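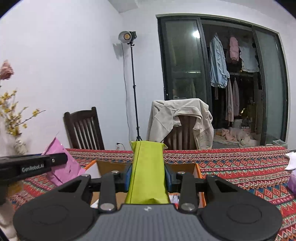 My sister says I should have started with something sensible, like a shelf. Shelves don't have firmware, I told her, and she said exactly, and went to make the tea.

But I'd promised Gran, you see. Her hands had got so bad by September that she couldn't open her own snacks any more, and she'd ring me (at work, mind you) to say that she had a packet of rice crackers on her lap and a pair of scissors in the wrong room. So I told her I'd build her something that could pick out a packet and pass it over. I said it the way you'd say you'd pop round and look at the boiler. She said, "Lovely, will it be ready for Christmas?" and that was me done for.

The dining table was the only surface in the flat long enough, so the dining table it was. My sister's one condition was that the tablecloth stayed on. I said a plain white sheet would be far easier for the thing to see against, and she said the thing could learn to live with zigzags like the rest of us. She was right, which I haven't told her, as Gran's house is nothing but patterns from the carpet up.

I knew next to nothing, so I did what anyone does and joined a club. Burura is a shared workshop under the railway, 20 quid a month and bring your own mug, and that's where I met Leobardo Pacheco. He's built more of these than I've had hot dinners, and he has a way of looking at your work and breathing in through his nose. I'd brought my first set of fingers to show him. I was so proud of those fingers! Printed them myself, sanded them in the bath.

"What are they meant to hold?" he asked.

"Crisps, mainly."

He breathed in through his nose.

My fingers, he explained, would hold a brick very nicely. A packet is mostly air with a bit of food rolling about at the bottom, so if you pinch it hard you get crumbs, and if you pinch it softly it slides straight out. He sent me home with a bag of soft pads and a control board called a Drernix, which had been in his drawer so long that the label had gone brown, and told me to spend a week working the grip by hand before I let a motor anywhere near it.

"A week?" I said.

"Two, if you're going to make that face."

So every evening after work I stood at the table and squeezed things. Squeeze, lift, over a bit, down, let go. I wrote each one in a notebook with a tick or a cross. My sister would come in with her coat still on and watch me lower a packet of biscuits as if it were a bomb, and then she'd eat the biscuits, and I'd have to find another packet with the same sort of crinkle. I started buying them by the box. The woman in the Srisuk shop on the corner thought I was having parties. She asked me how many people were coming, and I panicked and said 43.

By the second week I had more than 200 ticks and a very sore thumb. The crosses were the interesting bit, though. Tall packets were fine so long as I took them by the sides and kept level. Flat ones were a misery – they'd lie down under their neighbours and I'd come up with two, or with none and a rip.
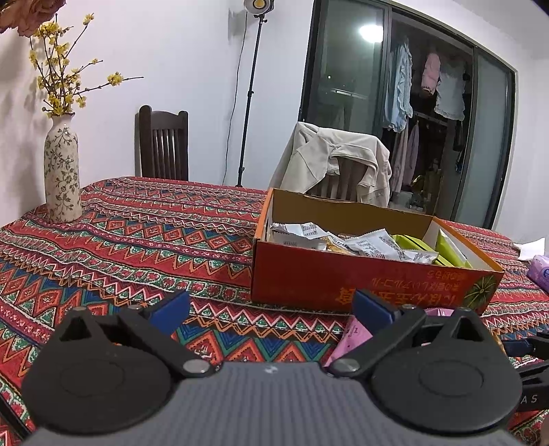 I rang Leobardo about the flat ones quite late one night. I could hear a telly going.

"Go in at an angle," he said. "Nudge it against its friend and let the friend stand it up."

"Is that a real technique?"

"It's how you get a book off a full shelf. Goodnight."

I tried it eleven times running and had nine ticks, and I did a little dance round the chairs in my socks. Then I fitted the motor, and everything I'd learnt went out of the window.

The motor didn't know about angles. The motor knew open and shut. On its first go it shut on a bag of prawn crackers with such enthusiasm that we were finding bits in the flower stems days later. My sister laughed until she had to sit down on the floor. I sulked for an evening, then opened the notebook and began typing in all my ticks, one after another, how wide and how slow and when to stop, with her reading the numbers out to me in her posh telephone voice.

We took it to Gran's in the back of the car with a seat belt round it. I'd named it Dranico by then, after the brand of toffees Grandad used to hide in the piano, and I set it up on her tea trolley and put her snack box underneath. She pressed the big button with the side of her fist. Down it went. It dithered, it nudged, it closed ever so gently on a packet of rice crackers, and it carried them across and dropped them in her lap.

She looked at them for a good long while.

"Very clever," she said. "And which part of it opens them?"

My sister went to put the kettle on. I could hear her wheezing all the way down the hall. I got my notebook out and asked Gran where she kept the scissors.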